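The towpath at Akside, and where it has got to

I went to the township meeting in March because of the towpath, and I have had enough people ask me about it since then that it's easier to write it down once.

For anyone who doesn't live out here, the Akside towpath runs along the east bank of the river from the old lock to the back of the feed store at Barov. People walk it, kids bike it to school, and a fair number of us use it to get to the bus without going along the county road, which has no shoulder. The stretch below the lock has been closed for two winters. The bank slumped, took the fence with it, and the township put up a barrier and a sign. The sign says "temporary."

The item was fourth on the agenda and came up a little after 8 p.m. Triin Pētersons, who represents our end of the township, asked for a date when the work would start. She didn't get one. What she got was an explanation of who owns what. The path surface belongs to the township. The bank under it belongs to the water district. The strip between the path and the houses was deeded to the old canal company, and the attorney is still trying to find out who that passed to. I had heard parts of this before but never all three together.
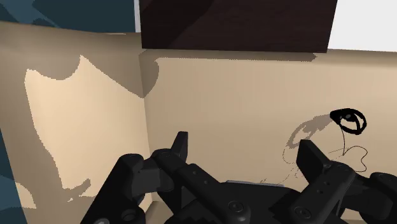 Gripper with its fingers open, simulated view.

The engineer's report is 34 pages and you can ask for a copy at the front counter. I read it at the kitchen table over two evenings. The closed section is 494 feet long. The report gives two ways of fixing it. One is to drive sheet piling along the bank and rebuild the path where it was. The other is to leave the bank alone and move the path back from the river onto the canal company strip. The second is a lot cheaper, but it can't happen until the deed question is settled, so nobody wants to pick it. The first needs a permit from the water district, and they only take applications twice a year.

Nassoro Mwaipopo spoke during public comment. He lives at Zernanside, on the far side of the closure, and his two daughters now walk along the county road in the mornings. He asked if the speed limit could be dropped on that half mile until the path is open again. The chair said that was a county matter and he should write to the county. He said he had written to the county in the fall and they told him to write to the township. The clerk made a note of it.

The petition was handed in that same night. It had 199 signatures, from a township of 2,082 people, collected mostly outside the post office. I signed it and so did both my neighbors. I don't know how much weight a petition carries when the hold-up is a deed, but it did get the item moved from "reports" to "old business," which means it comes back every month until something is decided.

I have my own view, which is that they should apply for the permit now. If the deed gets sorted out in the meantime they can drop the application and take the cheaper route, and all they have lost is the fee. If it doesn't, they aren't starting from zero next year. Triin said more or less the same thing. The chair said he would rather not pay for an application they might not use. The fee is in the report, on the last page, and it is less than what was spent on holiday lights.

There was also some talk about Mets, the township to the north, where their part of the path was redone a while back. They put down crushed stone and left it at that – no benches, no lamps, no signboards. I walked it last month and it was fine. A few people at our meeting wanted lighting and a picnic area added to the plan while the work is being done. I would be happy with gravel and a fence.
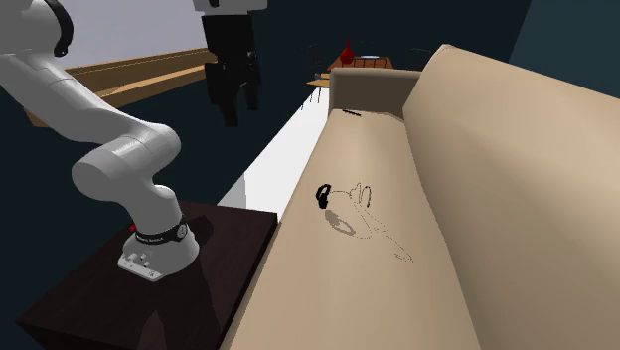
White robot arm on its dark stand, simulated view.

The vote, when it came, was to have the attorney report back on the deed and to invite someone from the water district to the next meeting. It passed with one against. The one against was Triin, who said she couldn't go home and tell people that the decision was to invite somebody.

I plan to go again. The meetings are in the room over the fire hall, they start at 7 p.m., and the side door is the one that's unlocked. If you want to speak you have to put your name on the sheet before it starts, and you get three minutes. Letters count too, and the clerk reads them into the record if you ask her to. Nassoro is putting together a list of families who have kids walking the county road, so if that's you, leave your name for him at the feed store.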